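Buy the cheap parts twice

In our shared workshop in Lonham there is a long argument which comes back every winter, when it is too cold to work with the big door open and people stay inside and talk. The argument is whether a person who builds a robot gripper at home should try to build it strong from the beginning. Most members say yes. They want metal, good bearings, and a motor that could lift a chair. I was on their side for a long time, and I would like to explain why I left it.

My first gripper was made after the plans that go around under the name Stindo. I changed almost everything in them to be heavier. I spent 200 dollars on the parts, and a good part of one June on the filing and fitting. It was a beautiful thing and I was afraid of it. When a finger was bent I did not want to replace it, so I straightened it in the vise, and after this it never closed parallel again. For months I programmed around a mistake which I could have removed in one evening.

The second gripper I built from what was in the drawers, and I decided one rule for it: every part that touches the world must be possible to change in 10 minutes, with one screwdriver. This rule made more good decisions for me than all the calculations I did before. The fingers became simple blocks. The pads became strips of rubber with glue, the kind that Meseck sells by the roll.

The members who like strong machines answer that this is only an excuse for bad work. I take this seriously, because sometimes it is true. A loose joint is a loose joint, and if the body of the gripper moves under load, no new pad will help. I put brass inserts where the screws go in, and I do not save money there. The body should last. I speak only about the parts whose job is to rub.
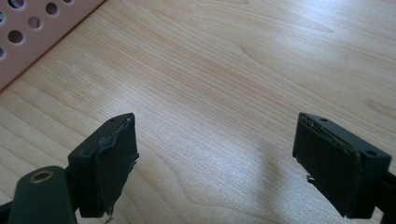
I think a builder can learn more from worn pads than from any specification. On my gripper both of them are peeling along the top edge, and the lower ends have gone to loose fibers. I read this as an advice about where the next pads need more glue, or maybe a small lip on the block to hold the rubber in place. The blocks themselves I would keep as they are.

Barrientos, the shop where I buy my motors, has a finger set with molded pads. I held it in my hand and it is better than mine in every way I can name. But when the rubber is finished you must order the whole finger and wait. For a factory this is nothing. For somebody who has two free hours after supper, it is the end of the evening.

So my advice for the new members is to cut two sets of pads before they glue the first one, and to keep the second set in the same box as the screwdriver.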